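Doblar la ropa sigue siendo tarea humana, según el balance del programa de Grivville

El Instituto Clondby presenta los resultados de su primer año de ensayos con máquinas en viviendas y comercios

Grivville, 25/5/22

El Instituto Clondby de Tecnología Doméstica hizo público el balance del primer año de su programa de evaluación de tareas del hogar y del comercio, puesto en marcha para establecer qué labores puede asumir hoy una máquina sin supervisión continua. La conclusión general es prudente: los equipos evaluados resuelven con solvencia el transporte de objetos rígidos y la reposición de envases en estantería, pero no alcanzan todavía un nivel aceptable en el tratamiento de la ropa.

El informe reúne los resultados de 325 ensayos, efectuados en viviendas particulares de Grivville y en la tienda de la cadena Pledent situada en la avenida del Puerto. Las pruebas abarcaron 17 tareas distintas, desde recoger la mesa hasta colocar prendas dobladas en un expositor. Cada una se evaluó según tres criterios: ejecución completa, tiempo empleado y estado final del objeto.

En la reposición de envases, el sistema Hajdu, desarrollado por el propio instituto, completó sin ayuda el 80 por ciento de los intentos. En el doblado de prendas, el porcentaje descendió al 13 por ciento, y el documento precisa que la mayor parte de esos aciertos corresponde a toallas y paños de cocina, piezas rectangulares y de un solo color. Las camisetas, los pantalones y, sobre todo, las prendas de punto oscuro quedaron muy por debajo.

«Una caja tiene la misma forma antes y después de levantarla. Una camiseta cambia en cuanto se la toca, y el sistema tiene que volver a entender lo que tiene delante», explicó Saron Chala, directora del programa, durante la presentación celebrada en la sede del instituto. Chala añadió que los tejidos oscuros plantean una dificultad adicional, dado que los pliegues apenas se distinguen entre sí y el sistema confunde con frecuencia una manga con el borde inferior.

El instituto ha optado por completar el trabajo de laboratorio con registros de la tarea tal como la realizan las personas. Los participantes manejan pinzas de mano en su propia casa y con su propia ropa, sobre la superficie que utilizan de manera habitual. El material obtenido sirve para que el sistema aprenda dónde conviene sujetar una prenda y en qué momento debe soltarla.

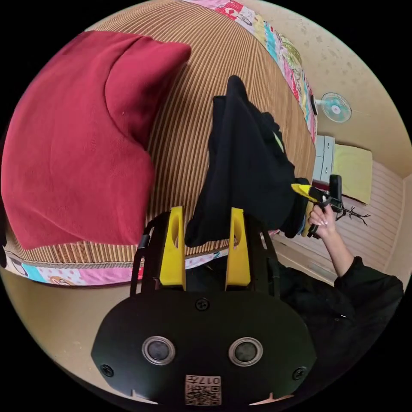
La elección del domicilio como lugar de trabajo responde a una deficiencia detectada en la fase preliminar. Los primeros modelos, entrenados sobre una mesa lisa y de color uniforme, perdían precisión al trasladarse a un dormitorio corriente. Las colchas estampadas, las mantas y la blandura del colchón alteraban tanto la identificación de la prenda como la fuerza necesaria para levantarla. En la versión actual esa pérdida se ha reducido, aunque no ha desaparecido.

La coordinación entre dos pinzas constituye el segundo problema señalado por el informe. Buena parte de las operaciones con ropa exige sostener la tela por un punto mientras se busca otro, y esa búsqueda depende de la tensión que conserve el tejido. Una persona la ajusta sin pensarlo. El sistema Hajdu, en cambio, tiende a tirar en exceso o a dejar que la prenda se desplome, con lo que debe reiniciar la secuencia. Los reinicios explican, a juicio de los autores, que una tarea terminada correctamente pueda exigir varias veces el tiempo que emplearía una persona.

La experiencia en el comercio ofrece un panorama más favorable, si bien desigual. La tienda de Pledent cedió al programa dos pasillos y la zona de almacén, fuera del horario de apertura. El traslado de cajas y la alineación de envases se desarrollaron sin incidencias de importancia, y la empresa ha manifestado su interés en prolongar esa parte del acuerdo. La sección textil quedó excluida en el segundo semestre: el personal debía rehacer casi todo el trabajo de la máquina antes de abrir al público, y ambas partes consideraron que no tenía sentido mantener la prueba en esas condiciones.

Pledent ha indicado que la continuidad del programa no comporta modificaciones en la plantilla. Los empleados de la tienda recibieron formación para detener el equipo y retirar objetos caídos, y sus observaciones figuran en un anexo del informe. Entre ellas se repite una queja sobre el ruido del brazo durante la reposición de los estantes inferiores — un aspecto que el instituto se compromete a revisar — y otra sobre la lentitud con que el equipo reanuda la marcha después de una parada manual.

El documento dedica un apartado específico a la privacidad. Los hogares participantes firman un consentimiento previo, pueden revisar los registros antes de entregarlos y conservan el derecho a retirarlos en cualquier momento. El instituto suprime el sonido y limita el acceso al material al equipo técnico del programa. La difusión de imágenes requiere una autorización aparte.

También se recogen las limitaciones del propio estudio. Las viviendas incluidas pertenecen a una misma localidad y la mayoría dispone de habitaciones de tamaño medio, por lo que los autores desaconsejan extender los porcentajes a otros entornos. Tampoco se han evaluado prendas mojadas ni recién salidas de la secadora, y el planchado quedó fuera desde el comienzo por motivos de seguridad.

Preguntada por los plazos, Chala evitó ofrecer una fecha para la llegada de estos equipos a los hogares. «Podemos decir qué hace la máquina hoy y con qué frecuencia falla. A partir de ahí, cualquier calendario sería una opinión», afirmó. La directora consideró verosímil que las primeras aplicaciones domésticas se limiten a recoger objetos del suelo y a transportar la ropa de una habitación a otra, y que el doblado permanezca más tiempo en manos de quienes viven en la casa.

La segunda fase del programa incorporará nuevos hogares y dará prioridad a la ropa de cama, las prendas infantiles y los calcetines, que hasta el momento no han formado parte de las pruebas. El instituto prevé además modificar las puntas de las pinzas para mejorar el agarre de tejidos finos. Los resultados provisionales se publicarán en diciembre.

Los residentes de Grivville que deseen participar pueden solicitar información en la recepción del Instituto Clondby, en horario de mañana. No se exige experiencia previa. Los participantes reciben una sesión de formación y el préstamo del equipo necesario, que deberá devolverse al término del periodo acordado. El informe completo y sus anexos están disponibles para consulta en la biblioteca del centro.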